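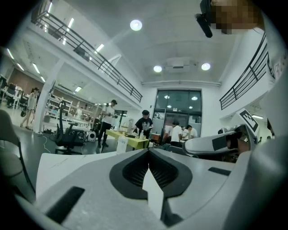

Nestico

Nestico is a hand-held gripper built in a shared workshop in the Zadia district of Bermúdez. It is used by hand to record how people pick up and move small household items, and the recordings are later used to train a robot arm called Pemo. The name covers both the tool and the set of build notes kept with it.

Background

Work on the gripper began in September as a side project to Pemo, a table-mounted arm that workshop members had been programming one motion at a time. Teaching a single pick-and-place task that way took up to 12 evenings. The members decided to record the motions by hand and let the arm learn from them. The first version had a trigger taken from a caulking gun and was given up after 2 weeks, when the return spring kept slipping.

Construction

The housing is white printed plastic. The longest part takes around 16 hours to print and is made in one piece, as an earlier glued version cracked at the seam. The jaws can be changed with a single screw. A square printed marker lets the software work out where parts of the tool are. Markers are printed on matte card; glossy paper caused lost readings under the ceiling lights.

The camera looks out over the jaws, so the view moves with the hand. Some users also wear a device on the head during a session.

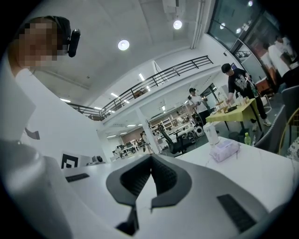 The gripper in the workshop hall, with a yellow-topped table in use behind it.

Use

A session consists of short takes of no more than 60 seconds, each covering one task. Common tasks are moving a bottle, setting down a cup and putting small items on a tray. Takes in which an object is dropped are kept but stored in a separate folder.

The tool is heavier at the front than its builders wanted, and long sessions are tiring for the wrist. A counterweight was tried and removed -- it made the grip too wide for smaller hands.

Current version

The build notes were last revised on Saturday, December 26, 2020. That revision changed the jaw screw to a longer one and corrected the wiring table. A left-handed housing has been drawn but not printed.

See also

Pemo (robot arm)
Fiducial marker
Parallel gripper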